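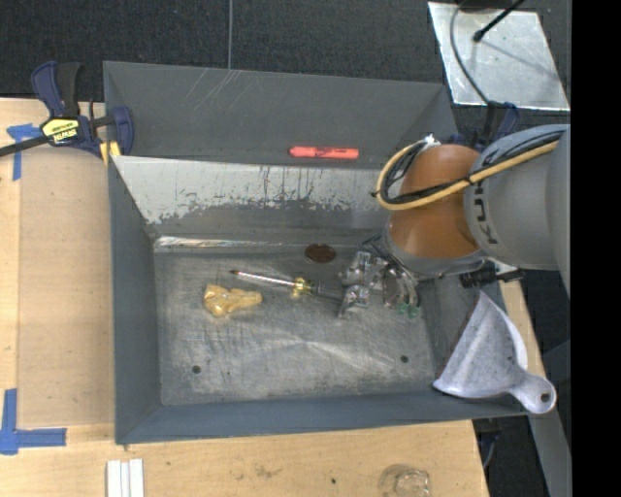
A screwdriver and a coin in a gray metal bin, with a highlighter marker on its upper rim.

Cositance to Extend Brake Caliper Exchange Program to Independent Repair Shops

Program adds light trucks and vans, simplifies core returns and opens a technical help line for enrolled shops

CLORGATE – Cositance, a remanufacturer of brake and steering components for passenger vehicles, announced Monday that it will open its caliper exchange program to independent repair shops beginning in June. The program has until now been offered only to fleet operators and dealership service departments.

Under the program, a participating shop orders a remanufactured caliper, installs it, and returns the worn unit, known in the trade as a core, in the same carton. Cositance then issues a core credit to the shop's account. Enrollment for independent shops is free of charge, and there is no minimum order.

A total of 1,701 service locations in 19 states currently take part in the exchange. The company expects independent shops to make up the larger share of its participants within two years.

"Independent shops have been asking us for this program for a long time, and they have been patient," said Tineke Van Wijk, chief executive of Cositance. "We wanted enough inventory on the shelf before we invited them in. A shop with a car on the lift at ten in the morning needs the part that afternoon, and we were not prepared to make that promise until we could keep it."

Expanded coverage

The catalog available to independent shops will list almost 3,000 part numbers. It includes front and rear calipers for most domestic and imported passenger cars, along with new coverage for light trucks, cargo vans and passenger vans. Rear calipers with an integrated electric parking brake motor will be offered both with and without the motor, so that a shop may reuse the original motor where it tests good.

Loaded calipers, supplied with pads and hardware already fitted to the bracket, will be available for the more common applications. Semi-loaded units will be supplied with the bracket, new guide pins, guide pin boots and a new bleeder screw. Copper sealing washers for the hose connection will be packed with every unit that uses a banjo bolt.

Each caliper is stripped, cleaned and inspected at the company's plant in Clorgate. Castings with cracks, damaged threads or bore wear beyond the allowed limit are scrapped. Piston seals and dust boots are replaced in all cases. Finished units are tested under both low and high pressure before they are released for shipment.

"Low-pressure leaks are the ones that come back to you," said Naveen Mittal, director of engineering. "A seal can hold very well under a hard pedal and still weep while the vehicle sits overnight. We test for both conditions on every unit, and the test record can be looked up from the number on the label."

Changes to core returns

Cositance has also revised its rules for returned cores. A core will be accepted for full credit if the casting is complete and free of cracks and the piston is present. Seized pistons, torn boots, broken bleeder screws and surface rust will no longer reduce the credit. Shops are asked to drain the caliper and fit the supplied plug to the hose port before packing it.

Prepaid return labels will be included with each order. Credits will be posted to the shop's account after inspection at the plant, and a shop that disagrees with an inspection result may request photographs and a second review.

The former rules were a source of complaint among some dealership customers. Trinity Gallagher, vice president for customer service, said the company had reviewed a year of disputed returns before writing the new ones.

"Most of the disputes were over bleeder screws," Gallagher said. "We drill out and replace the bleeder screw regardless of its condition, so there was little sense in charging a shop for it. The new rules fit on one side of a card, and a copy of that card will go in every box."

Distribution

Orders from independent shops will be filled through Grisham, a regional parts distributor that has carried Cositance steering racks for several years. Grisham will stock the faster-moving part numbers at its own warehouses and will run same-day delivery routes where it already serves repair shops. Part numbers not held locally will ship from Clorgate.

"Our drivers are at these shops every day already," said Manaia Mudgway, general manager of Grisham. "They will drop off the new unit and pick up the core on the same stop. That saves the shop from storing a pile of heavy boxes in a corner until someone has time to deal with them."

Orders placed with Grisham by noon will go out on the afternoon route. Shops outside the delivery area may order directly from Cositance and will receive the same pricing and the same core terms.

Technical support

A technical help line will open to all enrolled shops on the first day of the expanded program. It will be staffed by technicians with brake repair experience and will answer questions on bleeding procedures, parking brake service mode, guide pin lubrication, and fit. Installation sheets for all listed calipers will be available for download without a login.

Cositance will also hold evening training sessions for shop employees at its Clorgate plant. The first series has room for 200 technicians and will cover the diagnosis of uneven pad wear, the inspection of flexible brake hoses, and the service of electric parking brakes. Aarti Bhatia, the company's training manager, will lead the sessions.

"We see the returned parts, and they tell us a good deal about what is happening in the field," Bhatia said. "A caliper is sometimes replaced when the real fault is a collapsed hose or a dry guide pin. We would like technicians to find that fault the first time, even if it means we sell one less caliper."

Attendance is free for employees of enrolled shops. Registration will be handled by the Grisham sales office or by the Cositance training department.

Warranty

All calipers sold under the program carry a limited lifetime warranty against defects in materials and workmanship for as long as the original purchaser owns the vehicle. Vehicles in commercial use are covered for a shorter period, as stated in the warranty booklet. Existing fleet and dealership accounts will be moved to the new core terms automatically and do not need to enroll again.

About Cositance

Cositance remanufactures brake calipers, steering racks and power steering pumps for cars and light trucks. The company is privately held and operates its plant, test laboratory and training rooms in Clorgate.

Media inquiries: Office of Communications, Cositance, Clorgate
Shop enrollment: Contact a Grisham sales representative or the Cositance customer service department.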